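# The long wait for the Dobos vote

31/07/2026

Dobos wants a referendum on splitting from the Verketti district. Fine. Getting one is another matter. The petition went in back in February with over 3,000 names, and the district clerk has been sitting on it ever since – checking signatures, she says, then checking the checks.

The rules look short on paper. Petition, verification, wording, hearing, vote. What the rules don't give is a deadline for the first two. Once the wording is approved there has to be a gap of 90 days before polling, so every week lost now pushes the vote further into winter, when half of the hill road closes and turnout drops like a stone.

Then the wording. Eleven drafts so far. The council wants "leave," the petitioners want "become independent of," and one draft managed to use both and mean niether. A retired school principal at the last hearing stood up and read it aloud twice. Silence. Draft withdrawn.

Money, too. Dobos pays into the Verketti road fund and gets, depending who you ask, either a fair share back or one new culvert and a bench. The district published a breakdown in spring. It ran to 576 lines and left out the schools. A second version is promised. No date.

Look at Cando for how it can go. Same district law, same kind of petition, and the vote was called before anyone had settled who would own the water plant. Leave won. The plant is still being argued over, bills come from two offices, and people pay whichever one shouts louder. Folks in Dobos bring this up a lot, on both sides.

The paper in Gematora has called for a fixed timetable, written into law, so that a clerk can't slow a vote and a council can't rush one. Sensible. It would need the district to vote away some of its own power, and the draft bill hasn't had a first reading yet.

Meanwhile the yard signs in Dobos are fading. Some have been repainted. The clerks office says verification is "well advanced," same as it said last month, and the next hearing will take up draft twelve.

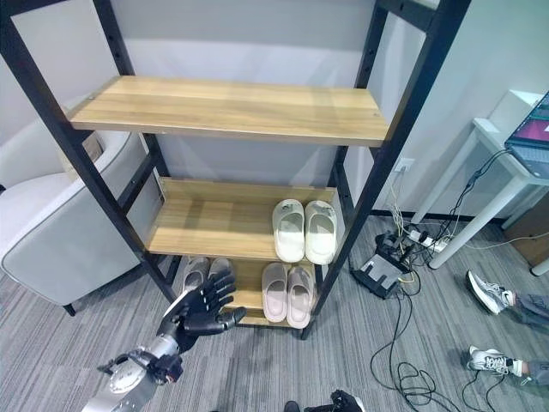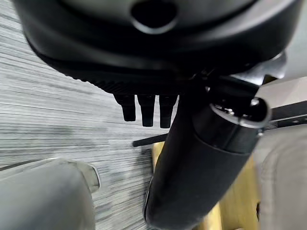 *First photo: white slides on a shoe rack. Second: black housing and prongs over a gray floor.*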